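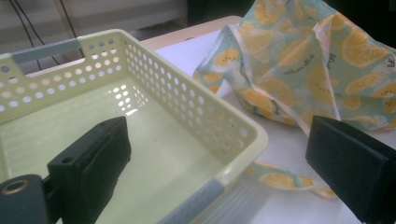
Getting to Pyo: two nights on the temple road

Tours Destinations Trip Reports Pilgrim Routes Contact

Trip Reports > Pilgrim Routes > Pyo and Starnis

I went on the February departure of the Pyo temple tour to see how it runs before we put it in next season's list. The trip is 2 nights, starting and ending in Starnis, with both nights in the same guesthouse in Pyo. Our guide for the whole trip was Hwa-young Yoo, who grew up in the area and has led the walk for the Jekodik agency for a long time.

The first day

The bus leaves Starnis at 7:30 in the morning from the lot behind the old market. It was on time. Seats are not assigned, and people who wanted the window side for the river section got there early. The distance is not great, but the road is narrow after the second bridge and the bus goes slowly. We stopped once for tea and toilets. The tea stop takes cash only.

We reached Pyo a little before noon. The guesthouse sits below the lower gate, on the street with the incense shops. Rooms are plain, with two beds, a heater and a private shower. Mine faced the street and was quiet after nine. There is no elevator, and the dining room is on the top floor, so anyone with bad knees should ask for a room high up and climb once.

Lunch was rice, soup and four vegetable dishes. All meals in Pyo are meatless. Coffee is served at breakfast only, though the shop across the street sells it until six.

In the afternoon we visited the lower temple and the bell yard. Shoes come off at the main hall, and the floor is cold in February. Bring thick socks. Photos are allowed in the yard and on the steps but not inside the hall. Hwa-young spoke for half an hour on the founding story and then let us look around alone until the evening bell at five.

The second day

This is the main day. The upper temple is reached by a stone stairway of 254 steps, with two landings where you can sit. We started at 8:00 and the slowest in our group was up by 8:40. There is a handrail on the left side only as far as the first landing. After rain the upper part would need care, and there is no other way up for visitors.

At the top there are three halls around a court. The oldest is the small one at the back, which most day visitors walk past. The painted ceiling is worth the time. A monk opened it for us at 9:00 by arrangement with the agency, and I was told people who come without a guide usually find it closed. The middle hall was in use for a memorial service, so we saw it from the door.

Entry to the upper temple is included in the tour price. The offering at the small hall is not, and it is left to each person. Candles are sold by the door.

We came down by eleven and had free time until three. Some went to the paper workshop, some slept. I walked to the spring at Ira, a village on the far side of the stream, nearly 2 miles by the flat path. There is a shrine there the size of a garden shed and a family that sells roasted chestnuts. The path is well marked. I met four other walkers the whole way. I would like to see Ira put in the program as a choice for the free hours, with a note that it has no toilets.

In the evening there was a chanting session in the lower temple, open to guests. It lasts 70 minutes and you sit on the floor. Chairs are kept along the back wall for those who ask. It is all right to leave halfway if you go out by the side door.

The third day

Breakfast is at 6:30. Anyone who wants to hear the morning bell has to be in the yard well before that, and five of us went. The bus back to Starnis left at ten and we were there in time for a late lunch. The program lists a stop at the river shrine on the way back, but the parking area was closed for road work. Jekodik offered a visit to the Starnis town museum in its place. The museum is small and the labels have no English, so I would not offer it as a regular swap.

Money and bookings

The single room supplement is 100 for the whole stay, in dollars, paid with the booking. Lunch on the last day is on your own. Tips for the driver are collected on the bus by whoever agrees to do it. There is one cash machine in Pyo, next to the post office, and it was out of service on our second day.

Points to raise with the agency

The packing list should mention socks and a flashlight. The street lamps stop at the lower gate, and the walk back from evening chanting is dark.

The description of the upper temple needs the number of steps in it. Two people in our group had not known about them, and one stayed at the first landing.

Ask whether the small hall can be opened for groups under eight.

Ask for the opening date of the river shrine parking area before the spring program is printed.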